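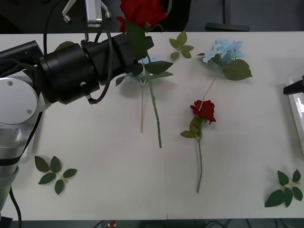 News > Narville > Shops and trade

Gurnix to open artificial flower counter in Gandgate

Homeware firm Gurnix will open a counter for artificial flowers at its Gandgate shop in July 2025, the company has confirmed. Stems will be sold singly or made up into arrangements at a long worktable near the entrance.

The first range includes red roses on long green stems, pale blue ruffled blooms and separate leaf sprays for filling out a vase. Customers can pick their own stems and have them trimmed to length while they wait, or leave a vase at the counter and collect it later the same day.

Gurnix said the shop would carry 3,420 stems at opening, with a further 2,000 held at its Narville store. Both sites will take orders for weddings and restaurant tables. Orders of more than 200 stems need a week's notice.

The counter takes over the space used until this spring by Dierckx, the curtain and blind maker, which has moved to larger premises on the other side of Gandgate. Dierckx will go on collecting fabric orders from the old address until the end of the month.

A free leaflet on cleaning artificial flowers will be available at the till. It advises a soft brush for the petals and a barely damp cloth for the leaves, and says red blooms should be kept out of strong sun.

Related items
Dierckx completes move across Gandgate
Narville market stalls to get new covers
Parking changes near Gandgate shops

Contact the newsdesk | Copyright Narville News | Back to top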